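Clavari Bedroom Laundry Set
README, version 4

What is inside

This set is about folding clothes on a bed. Many people do not have a big table at home, so they fold on the mattress, and we wanted to have this kind of folding too. The set has 1000 short recordings, and 700 of them are with T-shirts. The others are with towels, pillowcases and trousers.

The rooms

All recordings were made in furnished bedrooms in Grarnley and Clongate. The beds keep their normal sheets. We did not iron the sheets and we did not pull them tight before each start, so a garment can lie over a wrinkle.

How a T-shirt is folded

1. Spread the shirt on the bed, front side down.
2. Open the sleeves. If a sleeve is bunched, pull it out from the cuff.
3. Fold each side to the middle.
4. Fold the hem up to the collar and press with a flat hand or tool.

Steps 1 and 2 take the longest time on a soft mattress. 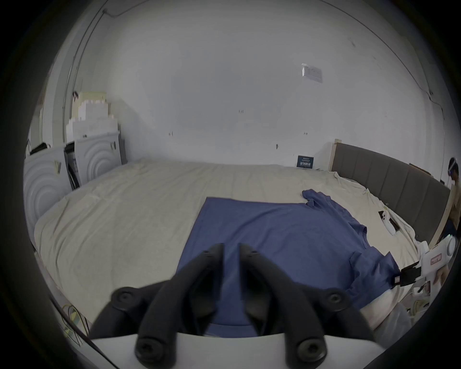

Plain shirts in one colour are more difficult to label than printed ones, as the front and the back look very similar. For these shirts please read the field "side" with care. In 59 recordings it has the value "unknown".

Known problems

The field "bed_size" is missing for all rooms in Clongate. We hope to add it in November.
Towels folded in three are sometimes labelled as folded in two.

Files

labels.csv has one line for each recording
rooms.csv has one line for each room
The folder "vitale" holds the older labels from the Vitale set, with the old names of garments.

Last change: 30th April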